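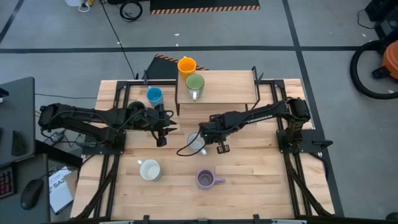

*Kutik two-arm bench with the mug set out, head camera view.*

**Kutik bench kit: worth the price over building our own frame?**

Posted by **shelfload_r**, September 24, 2024

We are looking at the Kutik bench kit from Kaluvico for a mug handling task. It comes with the extrusion frame, the butcher-block top, two arms with parallel gripper fingers, the cable chains and the control software. The task is simple on paper: mugs at arbitrary handle angles on the table and on a raised shelf, each one to be picked by the handle and set down in a marked row.

I have had 21 days with a loaner and need to decide whether to order. Placement on the table is fine. Picks from the shelf are not. With the handle facing the table edge, the left arm reaches it in most runs. With a mug standing right behind another one on the shelf, the planner rejects the grasp or the wrist hits its joint limit on approach. I have tried lowering the approach angle in steps of 3 degrees and it moves the problem to a different joint.

Two things I would like to know before ordering:

- Is shelf reach a limit of the arm or of where the bases are bolted?
- Does the Surnik gripper upgrade help with handles, or is it only for flat parts?

The alternative is a Hollmann pair of arms on a frame we cut ourselves. Support matters more to me than price, within reason.

---

**Ľubomír Hudec**

It is the base position. Kutik ships with the bases centered on the left and right sides, facing each other. That gives good overlap in the middle of the table and poor reach at the back, where your shelf stands. The base plates sit on the side rails and can slide. Loosen the T-nuts, move both plates toward the shelf by 60 mm, torque them again and redo the base-to-base calibration. The calibration is not optional. If you skip it, two-arm handovers will be off and you will blame the gripper.

Some notes from running one of these since last December:

1. Check the cable chains after moving the bases. The arm cables need enough slack for full wrist rotation. On mine the right cable pulled tight near the end of travel and the arm reported a collision that did not exist.
2. Your cables hang low on the right arm — the loop drops next to the white mug. Tie it higher on the forearm. A loop at that height will drag a mug sooner or later.
3. For a mug behind another mug, do not fight the planner. Pick the front one first. The task editor lets you set the order by distance from the shelf edge.

On Surnik: the fingers are longer and have a softer pad. They do help with thick handles. With thin handles I saw no difference. I would order the bench with the standard fingers and buy Surnik later if the failure log says so.

Support from Kaluvico has been acceptable. Answers to technical mail took up to 8 working days, but they came from someone who had read the log. The manual is weak on calibration and has no section on moving the bases.

---

**tnut_drawer**

Build your own. Extrusion is cheap and the tabletop is a tabletop.

---

**millrow**

I had the Hollmann arms before Kutik, so a partial comparison. The Hollmann wrist has more range and would probably clear your rear mug without moving anything. Against that, you get no frame, no cable chains and no shared calibration routine for two arms. I wrote that routine myself and would not do it again for a task this size.

Shelf height is worth checking too. If the legs are adjustable, drop the shelf one step before touching the bases. It takes a few minutes and you keep the factory calibration. If that gets the wrist off its limit, you have your answer on the order. If it does not, do what Ľubomír wrote and run the same set of grasps again, with the same handle angles, or the numbers will not compare.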